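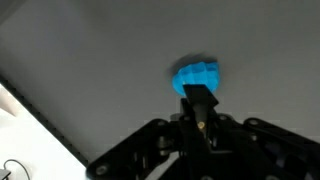

Something blue on the modelling side, April

Craft room walk-round, Brundar building, ground floor
Checked by: Thaís Moura
Time started: 7.40 in the morning, with tea

Right, same list as last month, same order, and I've put my comments under each one so you can skip to the moans if you like. Silvana asked me to stop writing "fine" on its own, so I've tried!

1. DOORS AND WAY OUT

Main door opens fully: YES
Back door opens from inside without a key: YES
Route between the two clear: NO, now YES
Two boxes from the Dimard delivery were parked right behind the back door. I shoved them under the coat pegs but they're heavy and they need a proper home. Could whoever signs for deliveries please walk them the extra few steps to the store cupboard?

Exit sign lit: YES
A bit of a flicker when I first put the lights on, gone by the time I'd hung my coat up. I'll look again next month.

2. FLOOR

Trip hazards: ONE
The metal strip where the lino meets the corridor carpet has lifted at the left-hand end. I caught my shoe on it (no harm done, a small amount of tea lost). Natanael has taped it down in yellow and says he'll screw it back this week. Please don't peel the tape off because it looks ugly, it's meant to look ugly.

Wet patches: NONE
Mats flat: YES, apart from the one by the sink, which curls up however many times I stand on it. I'd bin it and buy another.

3. TABLES AND SMALL TOOLS

Tables steady: YES
I leaned on every one with both hands. The long one used to rock and the new feet have cured it completely.

Surfaces wiped down: YES
Knives counted in and locked away: YES
Wooden skewers and cocktail sticks back in the lidded tub: MOSTLY
I know they're only little sticks, but I've had one in the thumb and it hurt for days - points down in the tub, lid on, top shelf. The under-eights get lolly sticks instead, and they really don't mind.

Scissors: two pairs loose at the pivot, both in the bin now.
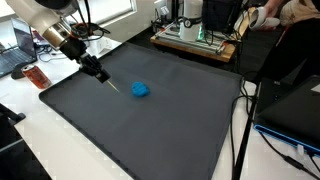

4. ELECTRICS

Sockets, no cracks or scorch marks: YES
Extension leads fully unwound when in use: YES
Anything plugged into something plugged into something else: NO, hooray
Glue guns: three work, one doesn't. The broken one has a label on it. If it comes back next month without a label I shall be cross.

Small oven (the Kirer): the door seal looks good and the timer pings when it should. I set it to 101 on the dial and left it going while I did the windows, no funny smells. The oven gloves are another matter, there's a hole in the right one big enough for my finger. New pair please, long cuffs if we can get them.

5. MATERIALS

Lids on, everything labelled: NO
Jucélia had a lovely sort-out of the modelling clay and it's all in colours now, a joy to look at, but four tubs have gone back without the sheet that says what's in them.
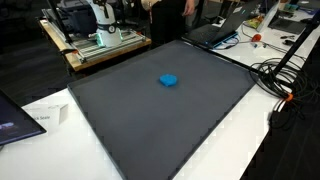
I've printed those sheets again and they're in the front of the red folder, so it's just a matter of somebody with sticky tape and ten minutes. White spirit is in the metal cupboard and the cupboard was locked. Spray varnish likewise.

6. FIRST AID AND FIRE

First aid box in place: YES
Plasters: nearly 200, so we're set for life
Eye wash in date: YES
Fire blanket on its hook: YES
Extinguisher, tag 229: pin in, needle in the green
Accident book: one entry, a paper cut. Read and initialled.

STILL TO DO

Screw down the metal strip - Natanael
Oven gloves - Silvana
Labels on the four tubs - me or Jucélia, whoever gets there first
Dimard boxes to the store cupboard - anyone with a good back

Finished 8.25. Copy to Cremilda Siqueira for the folder, and the window key is back on its nail.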